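Household Budgeting and Small Purchases
Notes for session 4, evening group
Prepared by Rawan Shboul

Please read these notes before we meet. We start at 7 pm, and it helps me if you have tried the first exercise already.

1. What we mean by a small purchase

Last session we spoke about fixed costs: rent, insurance, the phone plan. These are easy to see because they come each month with the same amount. Small purchases are different. They are paid by card in two seconds, and by evening we have forgotten them. In this course I call a small purchase anything under five dollars that you did not write on a list.

I don't want you to feel guilty about them. A coffee with a neighbour has a value that I cannot put in a table. I only ask that you know how much it is.

2. The yearly sum

Take one small purchase which you make often. Multiply it by the number of times in a month, and then by twelve. A member of an earlier group, Ebere Idahosa, did this with the vending machine at her work and reached 500 dollars for the year. She kept buying, but she bought the multipack and carried it from home. The next year she had paid less than half of that. 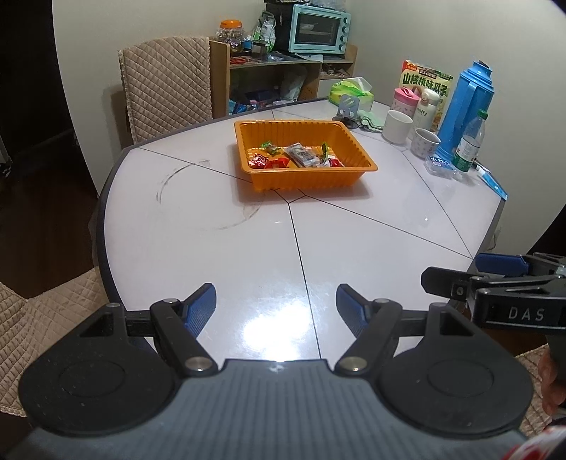 Fig. 1. Round table with a white top in wedge-shaped segments.

When you do your own sum, use real receipts. Memory is too kind to us — I have tested this on myself many times.

3. Unit price

The unit price is the price for one fixed amount, usually 100 grams or one litre. In bigger supermarkets it is printed on the shelf label, in small letters below the main price. In smaller shops you must calculate it.

Suppose that Sekley crackers cost $3.10 for 200 grams. The unit price is $1.55 per 100 grams. The family box costs $7.20 for 500 grams, so $1.44 per 100 grams. The family box is cheaper, but only a little, and if the last part goes stale you have lost the difference. Now suppose that the Dallow box, also 500 grams, is on special at $5.50. Its unit price is $1.10.

Be careful with units. One label may say "per 100 g" and the label beside it "per kg". Multiply the first by ten before you compare.

4. Individually wrapped goods

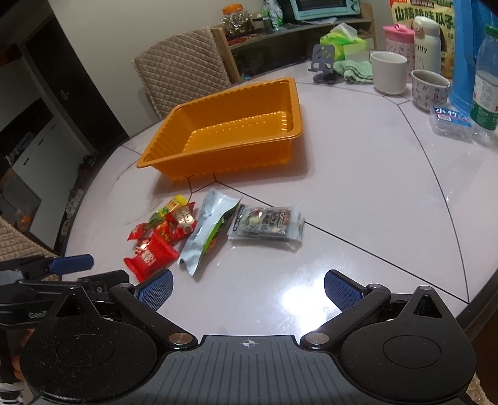 Many households buy the small size because it is easier to share, and children cannot finish it all at once. This is a fair reason. Still, calculate what you pay for the wrapping. If a bag of Morelli biscuits costs $6.00 for 1000 grams and the same biscuits in single packets cost $9.00 for the same weight, the wrapping costs you three dollars. You can then decide if it is worth it. For some families it is, particularly for school lunches.

Another way is to buy the large bag and divide it at home in small containers. It takes ten minutes. Write the date on the lid.

5. The envelope method

Choose an amount for the month, for example 60 dollars, and keep it apart from your other money. An envelope is enough, or a second account without fees. All small purchases come from there. When it is finished you wait until the next month. In a month of 31 days this gives you a bit less than two dollars a day — not much, so most people learn to save it for the things they enjoy.

Exercises

a) Keep every receipt for one week and mark the small purchases with a coloured pen.
b) Find the unit price of three items in your own cupboard.
c) Read the page on credit cards in the Jornel workbook. We will need it in June.

Shares: 31

3 comments

Marg T.
I did the yearly sum with my lottery tickets and wish I hadn't. Thanks Rawan, very clear.

dpk
Is the envelope amount per person or for the whole household?

Rawan Shboul
Per household in my example, but couples often prefer to have one each. Please bring the question to the group.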